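How to Put Together a Small White Stool or Chair With Push-In Legs

By Xuelian Fu
Apr 24, 2023

A lot of small furniture now ships as a square seat and four loose tube legs. There are no screws in the bag, and sometimes there is no instruction sheet either. The Drotside seat I put together last spring came that way, and so did the Clorard one my neighbor Qianru Jin bought for her balcony. They go together in the same order, and the steps below should work for most seats of this type.

What you need

A table or a clear stretch of floor
A cloth or blanket big enough to cover the work area
A rubber mallet (optional)
A dry rag

Set up the work area

Spread the cloth out and smooth down any big folds. White plastic picks up scuffs from bare wood and concrete, and they are hard to get off later. A dark cloth also makes it easier to find small white parts if you drop one.

Take everything out of the box and check the legs against each other. On some seats all the legs are the same. On others the back pair is longer or has a different end. Stand them up next to each other before you start and sort them into pairs if they differ. Lay them to one side, within reach, with the foot ends all pointing the same way.

Turn the seat over

Put the seat top down on the cloth. The underside is the part with the ribs or cross-bracing, and the leg sockets are at the corners. Look into each socket and wipe it out with the rag. The Clorard seat had a thin curl of plastic left in one of them and the leg would not go down past it.

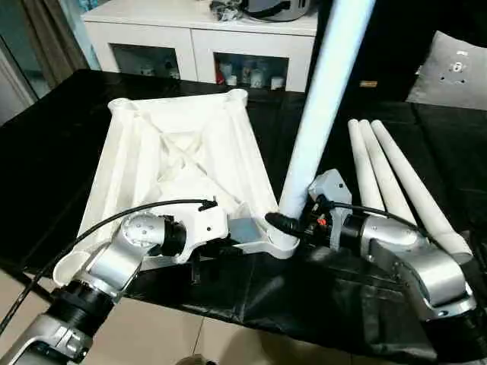
Push each leg in by hand first. Keep it in line with the socket, which may be at a slight angle so the feet end up wider than the seat. If you push straight down on a leg that is meant to lean out, it will bind about halfway. Back it out and try again at the angle of the socket.

Twist a little as you push. If the leg has a tab or a notch, find the matching slot before you use any force. Once all four are started, go around again and push each one down to its stop. A few taps with the mallet on the foot end are fine. Don't use a steel hammer - it will crack the foot or leave a dent.

Check the legs before turning it over

Hold the seat by two opposite edges, close to the corners, and lift it off the cloth still upside down. Tip it a bit to each side. A leg that is not all the way in will shift or slide out, and it is better to find that out now. Pull lightly on each leg as well. Then turn the seat over and set it on a flat floor.

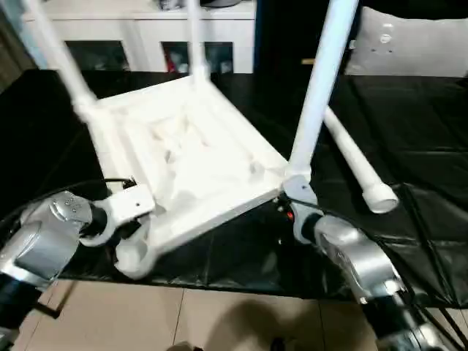
What should I do if the chair rocks once it is standing?

Move it to another spot first, in case the floor is uneven. If it still rocks, turn it back over and press down on the leg that was off the floor, then on the one diagonally across from it. Usually one of them has a little way left to go. Swap two legs of the same kind if that doesn't help.

Looking after it

Check the legs again after the first week of use, and after that whenever you move the chair. Mine stays outside from June on and I wipe it down with dish soap and water. Stay under the weight limit given for your model. The Drotside is marked for up to 100 kg, but yours may be lower.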